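We use cookies to improve your reading experience. By continuing you accept our cookie policy.

The Robot Will See Your Dishwasher Later

My dishwasher has been full of clean plates since Monday. I mention it because I have spent much of the year being told that a machine will soon empty it for me, and I'd like it noted that I left room in the schedule.

The promises are not small. In August a startup called Jiravora showed off a housekeeper on wheels that folded a towel in 62 seconds, to applause. I fold a towel in four and have never been clapped for. Brivason, which sells arms to small factories, is more modest. Its people talk about "assisted tasks," a phrase that leaves plenty of work for whoever is assisting.

So I went looking for a chore closer to the shop floor, and settled on the one at Corano, a refurbishing outfit that handles 300 old office computers a week and would like an arm to do some of the stripping.
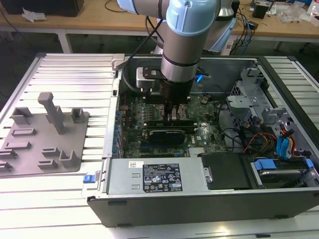
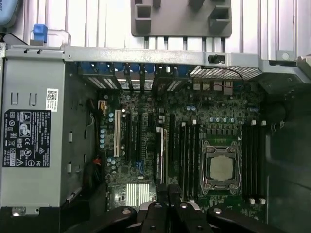

Same kind of job every time: a tower on its side, its insides open to the air, and a gripper on hand.
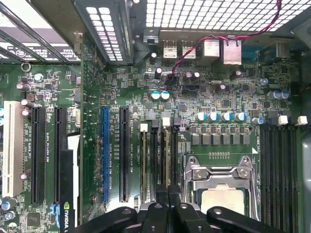
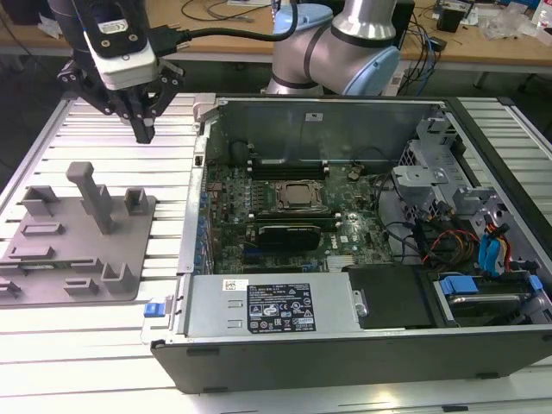 Taking things apart sounds easier than putting them together, and for a person with a grudge it is. For a machine it is mostly a matter of small plastic latches. Memory is held in by little white ones at the ends of the slots, like those in all four corners of my own aging desktop's patience, and each has to be pushed without snapping the board next door. A bored technician at Corano does it by feel while discussing lunch. The arm has to be taught what feel is, and it doesn't discuss anything.

Still, I came away more hopeful than I arrived. A refurbishing bench is a kind place for a robot. The light stays put, the table stays put, and no child has left a sock in the drive bay. Clegg, a rival shop 40 miles up the road, has 2 arms on order and a waiting list of dull jobs for them.

My kitchen is another matter. I give it ten years, and I'm emptying the dishwasher tonight - or possibly tomorrow.

Contact us | © All rights reserved | Back to top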